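Stindex canvassing app: four weeks on the doorstep

Our ward group used Stindex for the whole of the Pillton by-election. Before that we did everything on paper, with clipboards and a spreadsheet that only Shirley Catterall really understood. I was asked to write up how the app did so that other branches can decide whether to bother with it.

Stindex is a canvassing and voter contact app. You load your copy of the electoral register, cut it into walks, and send each walk to a phone. The canvasser sees a list of doors in order, taps the answer, and moves on. At the other end, whoever is running the session sees the returns come in.

Setting up took an evening. The register import choked on flats where the number came after the building name, and I had to fix those by hand. After that it behaved. Pillton has 813 addresses in the part we were working and they all ended up on the map in the right street, apart from a row of cottages behind the chapel that it put in the river.

On the doorstep it is quick. The main screen has big buttons for support, against, undecided, won't say and not in. Voting intention, main issue and poster request are each one tap. Notes are more fiddly and most people stopped writing them after the first week, which was a loss. On paper we used to get things like "wants the bus back past the surgery", and that is worth more to a candidate than a number from one to five.

Signal is poor at the Mostyn end of the ward. The app says it works offline and it mostly did. Twice a whole walk failed to send until the phone was restarted. No answers were lost, but one street was knocked again on the Thursday because it still showed as not done, and the residents let us know about it.
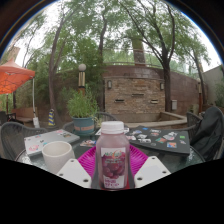
Mererid Watkins disagrees with me on the notes. She says the short answers made her look at people instead of writing while they talked, and that she had longer conversations about the council tax rise than she ever did with a clipboard. She would like a voice note button and nothing else.

Reports are the strongest part. You can pull out undecided voters by street and by issue, and print a letter list from it. We sent 225 follow-up letters on the bus cuts alone, and it took Efa Gronow one morning to get them ready. The old way would have been most of a weekend.

Polling day was less good. The knock-up screen is slow to refresh, and by teatime we were ringing each other to check which streets had been done. If you are used to pads on a table with numbers crossed off, keep the pads as a backup.

Data protection needs some thought. Every canvasser has a login and you can shut it off when the campaign ends, but it doesn't happen by itself. Put a name against that job at the start.

We also had a trial of Imevine. It has better maps and a worse doorstep screen, and it would not let us have more than one organiser without paying again.

Stindex cost us £897 for the campaign. For a single by-election that is a lot of raffle tickets. Split between two or three wards in a full election year, I'd pay it again.

Senga Hepburn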